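This site uses cookies to remember your reading preferences. Accept | Manage settings

Filed under: Course Handouts > Home Organization > Unit 4

Containers and Clear Surfaces: Notes for Unit 4
Prepared by Ildikó Bodnár, Bramholm Evening Courses

Most of you arrived in November having already bought containers. I asked for a show of receipts and regretted it. The usual advice is that a cluttered table needs baskets, boxes and jars, and the people giving it are often the people selling them. Treat that claim with suspicion until you have tested it at home.

The argument goes like this. Loose things look messy, a basket hides them, so the basket has solved the problem. What it has done is give the mess a rim. Bianka Magyar, who took this course last year, emptied a hall basket she had described as "sorted" and found two sets of keys she had already paid to replace.

There is a fair case on the other side. A container that holds one kind of thing, and stands where that thing gets used, does save time. I doubt that most containers in most homes meet either condition.

When you look at a work table, ask of each container whether you could name the contents from where you are standing. Lidded ones nearly always fail. Open ones do better, though only if they are shallow or you are tall.
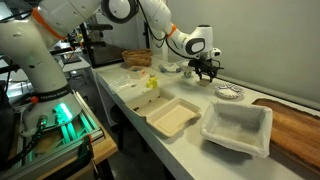
Fig. 1. Long white worktable: woven basket toward the wall with an open white box in front of it, small round lidded container farther forward.

Compare the open box with the round container. The box shows reddish-brown and pale items, so you at least have a color to go on. With the lid on, the round one tells you its shape and very little else. A basket near the wall is a common arrangement and I remain unconvinced by it. The back of a deep table is where things go to be forgotten, however nice the weave.

The small beige block has no container at all. Students tend to want to put such a thing away at once. Leave it until you know what it is for. One object on a table is not clutter.

Before the next session, remove every container from one surface at home for 4 days. Put back only those you missed. Bring a list, and please don't buy anything.

Related handouts
Drawer Dividers: Do They Earn Their Space?
Labels and Who Reads Them
The Entryway Problem
Unit 5: Shelves Above Eye Level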